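Makanthorpe Community Help > House and Home > Cleaning

Dusty artificial flowers - can I wash them?

Ngân Quan

My aunt has handed down a whole crate of artificial flowers and I'd love to have them out on the sideboard by Wednesday, but they're grey with dust. They've sat in her loft for years! I tried a damp cloth on one and just pushed the muck into the folds. Can they go in the sink or will the colour run? Some have wire in the stems, if that matters.

Gualtiero Fontana

Hairdryer. Cool setting. Done.

Trinh Chu

I'd start with the hairdryer too (outside, or you'll be breathing it in all afternoon), but it won't shift anything greasy. For that I use lukewarm water with a tiny squirt of washing-up liquid. Test one petal at the back first - reds are the worst for bleeding and I once turned an entire bunch of white daisies pink. Dip the head, swish for 30 seconds, rinse, then hang it upside down over the bath. Don't leave the stems standing in water or the wire will rust.

If they're silk, proper silk, don't wet them at all. Put them head first in a bag with 2 spoonfuls of salt and give it a gentle shake. Sounds daft, works a treat.

Some artificial ones: 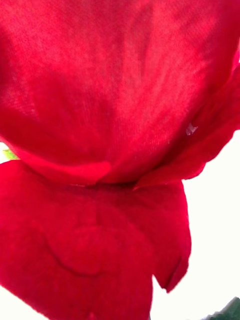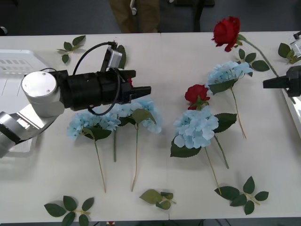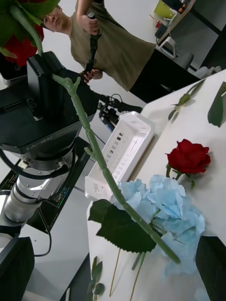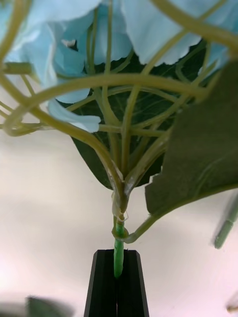
Similar threads

Getting candle wax off a tablecloth
Toàn Hồ - 311 views

Best way to store a Christmas wreath in a damp garage
Tarmo Vanags - 3,951 views

Do dried flowers go off? Mine have started shedding all over the windowsill and the cat thinks it's dinner
Ngân Quan - 30 views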